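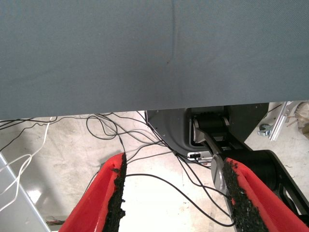
Fig. 1. Woven fabric, slate blue, with a faint crease. Concrete floor below.

Textiles in the Home, Unit 4: Weave, Weight and Wear
Brarnby Adult College
Handout revised 2022-01-15

Read this before the practical session and bring it with you. You will also need a ruler, a magnifying glass and the swatch card from Unit 3.

Warp and weft

Every woven cloth is made from two sets of threads. The warp runs the length of the cloth and is held tight on the loom. The weft is passed across it from side to side. The finished edges down each side are called the selvedges. If you have a piece with a selvedge on it, the warp runs parallel to that edge.

If there is no selvedge, pull the cloth gently in both directions. It will usually give more across the weft. Pull it corner to corner and it gives more again. This diagonal is called the bias.

The basic weaves

Plain weave: each weft thread goes over one warp thread and under the next. The surface is even and looks much the same on both sides. Sheeting, calico and many curtain linings are plain weave.

Twill: the weft goes over and under in steps, so a diagonal line shows on the surface. Twill drapes better than plain weave of the same weight. Denim is the one most people know.

Satin: long threads lie on the surface with few crossings. It is smooth and reflects light well, but it snags.

Weight

Cloth weight is given in grams per square metre (gsm). To work it out, cut a square 10 cm by 10 cm, weigh it in grams and multiply by 100. The Darkent cotton on your swatch card comes to 173 gsm, a middling weight suitable for cushion covers and light curtains. Heavier cloth is not always stronger. Fibre and weave matter as well.

Rub tests

Upholstery cloth is often sold with a rub count. A sample is rubbed against a standard cloth until threads break, and the number of rubs is recorded. The Tivdale sample failed at 3971 rubs. The Sombatkul sample was stopped at 3000 with no broken threads, so we do not know its limit. Do not write in your workbook that Tivdale is the stronger cloth. The two results cannot be compared in that way.

Creasing

Linen and cotton crease easily and need heat and moisture to press flat. Wool recovers if it is hung. Polyester resists creasing at room temperature, but a crease pressed in with a hot iron can be permanent. Test the iron on a hidden area first.

For the practical

Label each swatch with its weave and mark the warp with an arrow. Record the weight in gsm. Workbooks are collected at the end of the session.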